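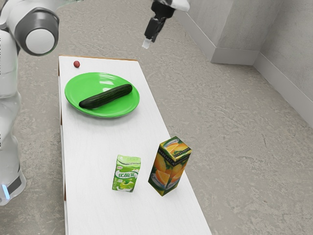
A cucumber on a green plate, a small red fruit and two cartons on a white table.

Fasotside schools sign up to all-in-one maths pack, but evidence is thin

Six primary schools in Fasotside will start the autumn term with the same ready-made maths pack, after heads agreed to buy it as a group. The publisher says it will cut teachers' planning time and lift results. It has yet to show that it does either.

The Bolina Whole Year Maths Pack is sold as a download. For £80 a classroom, a teacher gets 841 printable pages covering number, shape, measures, fractions and telling the time, along with starter slides, end-of-unit tests and a set of wall posters. Nearly 1,000 pupils will be taught from it when term begins.

Bolina is based in Jalivton and has sold single worksheets to teachers for several years. The full pack went on sale in August, and its web page calls it "proven in real classrooms". Asked this week which classrooms, the company sent a page of comments from customers. Most were from people who had only just downloaded the material. One praised the fonts.

Rosaire Dufour, who runs Bolina, said a proper trial was planned but could not give a start date.

"Teachers know what works," he said. "They come back and buy from us again, and for me that is the best test there is. We're a small firm. We can't spend years on a study before we let anybody have the product."

He would not say how the figure of "hours saved every week", which also appears on the page, had been worked out.

At Campbell Primary, the largest of the schools involved, head teacher Thérèse Boychuk defended the purchase. Two of her staff are in their first year of teaching, she said, and had been writing every lesson from scratch late into the evening.

"If you've got a Year 3 class and a blank page at nine o'clock at night, a decent worksheet is a good thing to have," she said. "I'm not telling anyone it's magic. They can pick and choose."

That is not quite how the agreement reads. A letter to parents, seen by this site, says the schools will follow the Bolina units "in the order given" so that children across the area are working on the same topic at the same time. Mrs Boychuk said the wording was a guide and that teachers would be trusted to move things around. The letter doesn't mention that.

The price deserves a closer look too. The £80 covers the download and nothing else. Schools have to print the pages themselves, and many of the posters and game boards are in full colour. None of the heads we contacted had added up the cost of paper and ink. One said it would come out of the general office budget, "the same as always".

The licence is for a single classroom as well. A teacher who moves up with a class, or swaps year groups in the middle of the year, will need a new one. Mr Dufour said he would "look kindly" on schools in that position, though no such promise appears in the terms of sale.
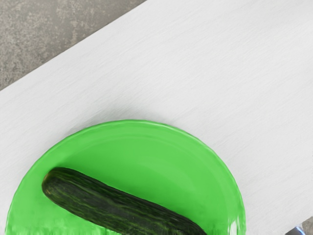

A cucumber on a bright green plate.

Amrit Bélanger, a former maths adviser who now trains new teachers, has read through the autumn units. He found plenty to like in the early number work, which he called clear and well spaced on the page. He was less taken with fractions.

"It's the same exercise over and over with different pictures," he said. "Shade a half, shade a quarter, shade a half again. A child can get every sheet right and still have no idea that a half is bigger than a third. And the test at the end of the unit asks them to shade things, so of course they pass."

He also found two mistakes in the answer sheets for telling the time. Bolina said it would correct them and that buyers would be sent the new pages free of charge.

Some parents have their own worries. Irja Niskanen has a son at Campbell Primary and went to the information evening on Friday. She said she had asked what would happen to children who finished early and was shown a folder of extra puzzles.

"It was colouring by numbers," she said. "He's eight. He'd like some maths."

Inès Coste, whose daughter is in the same year, was happier with what she saw. Last year's homework came home on scraps of photocopy with the edges missing, she said, and she'd be glad just to be able to read it.

The schools say they will review the pack at the end of the spring term. They have not decided what they will measure. The only tests common to all of them by then will be the ones that come in the pack, written by Bolina and marked against Bolina's own answer sheets. Mrs Boychuk said she took the point and would raise it with the other heads when they next meet.

Bolina is already taking orders for a science version.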